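We use cookies to remember what's in your cart and whether you've already closed this box. Accept | Manage settings

Home Drums > Practice > Pads & Quiet Kits

Kellstead Zika Practice Pad, 9-Inch

The Zika is a round thing you hit. We sell several round things you hit, and most of them come with a paragraph about how they'll transform your playing. This one comes with a rubber surface, a heavy base and a small card asking you to use a metronome. The card has been ignored in every drummer's house we've visited.

Kellstead makes two versions of the pad and this is the smaller. At 9 inches across it fits on a snare stand, on a desk, or on your knees if you sit still, and drummers are not famous for sitting still. The playing surface is natural gum rubber on the front and a firmer, drier compound on the back. The gum side has a generous bounce and will make your double strokes sound better than they are. The back gives you almost nothing and will tell you the truth about your left hand. Most people buy the pad for the back and then play the front.

How loud is it? Quieter than a drum, louder than your upstairs neighbor would like. On a carpeted floor with the pad on a stand, you can play full strokes in the evening without a knock at the door. Put it straight on a hardwood table and the table joins in. If you live in an apartment, get the stand.

The rim is a slim molded ring that stands just proud of the rubber, so you can practice rim clicks and the occasional accidental rimshot. It's glued and screwed. Our first batch was only glued, and we heard from those customers, some of them at length. Every pad we ship now has the screws.
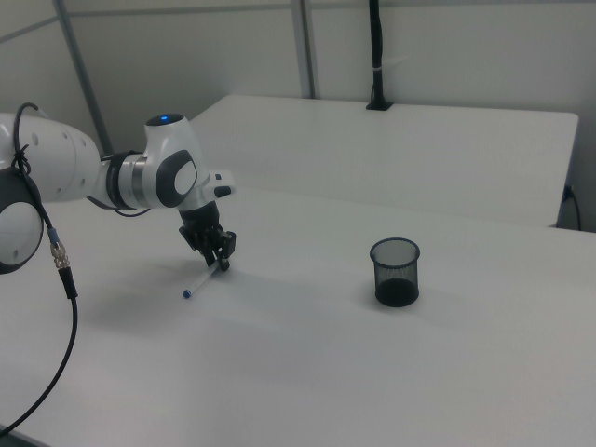

Skollier wrote in to complain that the gum side "picks up every dog hair in the county" and wanted to know if that was a defect. It's gum rubber, so no. Wipe it with a damp cloth and a drop of dish soap and let it dry before you play. Don't use furniture polish, which makes the surface slick for a week and sends your sticks somewhere behind the sofa. The same letter went on to say the rebound was still even across the whole surface after a year of daily use, and we'd have preferred it to open with that.

Stick choice matters more on a pad than people expect. Nylon tips click. Wood tips thud, and they leave small pale marks on the back that wipe off with effort. Marching sticks are fine on either side. Brushes technically work, in the sense that the pad won't stop you, but you'll hear very little and learn less. If you want to practice brushes, look at the Singhal coated pad, which has a textured head and a much drier sense of humor about ghost notes.

The threaded insert underneath takes a standard 8 mm cymbal stand. It's brass, and it's set into the base properly, so you can mount and unmount the thing every day. The non-slip ring around the insert holds well on wood, tile and glass. It holds less well on a bedspread, where nothing does.

Details

Diameter: 9 inches
Sides: 2 (gum rubber front, firm rubber back)
Mount: 8 mm threaded brass insert
Color: charcoal, or a blue that Kellstead calls slate
In the box: pad, metronome card, spare rim screws

Price: $71, shipping included in the lower 48. Kellstead ran 2,000 of them this time and has been vague on when the next run starts, with September mentioned once and then never again. The slate usually goes first.

Returns are fine if you haven't written your name on it. Stick marks don't count against you.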